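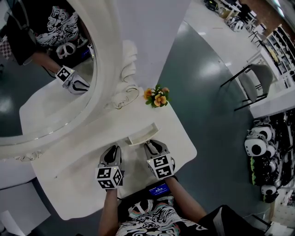 Teixeira dressing table — gallery

Quick page for those who asked about the white dressing table in the Elmont showroom. Put together fast, so excuse typos. Posted by Rui Tavares, 16/05/2018.

White all over. Oval mirror in a thick sculpted frame, scalloped edges on the top, carved trim running under the mirror. Small drawer at the front — fine for rings, hairpins, the usual odds and ends. Not the place for a hair dryer. Price is 429, mirror included, stool is seperate (97, the Plekska one, still waiting on stock).

Delivery inside Elmont is 53. Further out, ask first. Two people needed for the mirror — it's heavier than you'd think, and the stairs at some of your places, well.

Care: soft dry cloth on the top, old toothbrush for the scrollwork. No spray polish, it leaves a film in the carving and then your stuck with it.
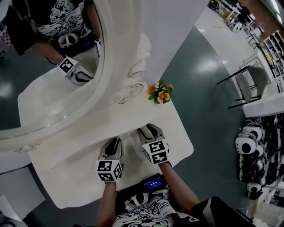
Teixeira table in white, with the carved flourishes at the foot of the mirror and the artifical flowers in orange and yellow.

Flowers not included, sorry — everyone asks. We do have a few more bunches by the counter.

The bigger Trodwood table goes up next week, once the handles are here. That one is 1000 with the mirror. Can hold either for a few days with a deposit, just call the shop or come by before closing.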